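The Slow Death of the Spare Part

In December the knob came off our oven. It was the one that sets the temperature, so for a week we had an oven with two settings, which were off and whatever it had been on last. I rang the shop in Ledcombe where we'd bought it. The man was very kind. He looked up the model, sighed in a way I came to know well over the following days, and told me the knob was no longer supplied as a knob. It was supplied as a fascia assembly, and the fascia assembly was on backorder, and had I thought about a new oven?

I had not thought about a new oven. I had thought about a piece of moulded plastic the size of a jam lid.

My grandfather kept a tin of things like that. Tap washers, fuse wire, the little rubber feet that fall off toasters. He lived half his life in Dadanora, a town with one pub, one silo and a hardware shop that would sell you a single screw in a paper bag. If you didn't know the name of what you wanted you brought in the broken one and put it on the counter, and it was matched against a drawer. Nothing on that counter was ever called an assembly. I don't want to get misty about it. The shop also sold a weedkiller that would now require an evacuation, and it closed from noon on Saturday until whenever the owner's back was better. But you could fix a kettle.

These days the kettle is glued. So is the phone, the torch, and, I learned over summer, my left boot, whose maker regards resoling as a kind of vandalism. Glue is cheap and it's quick and it looks lovely in the shop. It also means that the first person to open the thing will be the last.

The usual defence is that we asked for this. We wanted thinner and lighter, we wanted it for $12, and we wanted it by Thursday week. Fair enough, I did buy the $12 torch. I've bought several, and that's rather the trouble with them. What I don't recall is the moment in the shop when somebody held up two torches and mentioned that one of them came apart.

It's odd, because people who buy equipment for a living would never put up with it. Walk into any factory and the expensive gear has its cables on the outside, its hoses where a hand can get at them and its screws in plain view. It's no beauty. A firm that spends that sort of money wants to know what happens when a hose splits, and it wants the answer to involve a spanner. The rest of us get a smooth white box and a phone number.
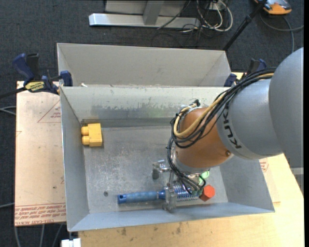
What the Knob Cost

I found one in the end. A wrecker called Pitard, out past the tip, strips ovens and sells what's left by post. The listing had a photo, a part number and the words "some wear", and I have never been so moved by a piece of advertising. It was $8. Postage was more than the knob, and I paid it like a man paying a ransom.

The fascia assembly, when it finally turned up in the system, was going to be $500. The new oven I'd been steered towards, a Kinnunen with a touch panel and an opinion about sourdough, was $2,962 before anyone carried it up the steps. It has no knobs at all. I suppose that's one way of dealing with the complaint.

I know the sums look different from the other end. Keeping a part on a shelf for fifteen years costs money, and most of those parts will never be asked for. A warehouse full of knobs is a sad thing to explain to an accountant. But the cost doesn't vanish when the shelf does. It goes to the kerb on hard rubbish night, and then to the council, and then onto the rates notice, where I meet it again under another name.

So make them print it on the box. The energy stickers worked well enough; even my family can read stars on a fridge. I'd like another sticker next to it with how many years the parts will be kept and what the most breakable one costs. Put it in big type, near the price. Then if I still buy the glued one I'll have myself to blame, and I'm used to that.

The Pitard knob is cream and the other three are white. It's also a fraction loose, so that 180 is now a bit closer to 190, and the biscuits have to be watched. I bought two while I was at it. The spare is in a tin.

February 2023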